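Wir verwenden Cookies, damit unsere Seite gut läuft. Einverstanden | Mehr erfahren

Seite drucken | Per E-Mail senden

Warum hält eine Steppjacke so schön warm?

Hallo, ich bin Natalina! Wenn ich im Winter nach Hause komme, fliegt meine Jacke erst mal aufs Bett. So ein dickes, knautschiges Ding – da möchte man sich am liebsten gleich draufwerfen. Aber was steckt eigentlich drin?
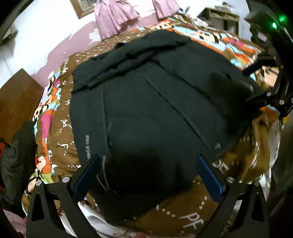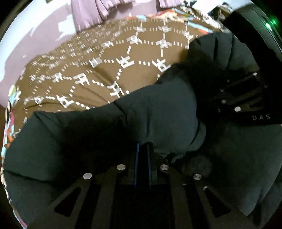 Das meiste ist Luft! Klingt komisch, oder? Zwischen dem Stoff außen und dem Stoff innen sitzt eine Füllung, zum Beispiel Daunen (das sind ganz weiche, kleine Federn) oder flauschige Watte. Darin bleibt die Luft hängen und kann nicht weg. Dein Körper macht sie warm, und diese warme Luft liegt um dich herum wie eine zweite Decke. Die Jacke heizt also gar nicht selbst, der Ofen bist du!

Und wozu sind die vielen Nähte da? Ohne sie würde die Füllung nach unten rutschen. Dann hättest du einen dicken Bauch und eiskalte Schultern, brrr.

Probier mal was aus: Drück deine Jacke fest zusammen und zähl bis 10. Dann lass los und schau zu, wie sie langsam wieder dick wird. Da kommt die Luft zurück!

Im Mai brauchst du sie wahrscheinlich nicht mehr. Dann leg sie locker in den Schrank und stopf sie nicht in eine enge Tüte – platt gedrückt wärmt sie nämlich viel schlechter.

Seite drucken | Per E-Mail senden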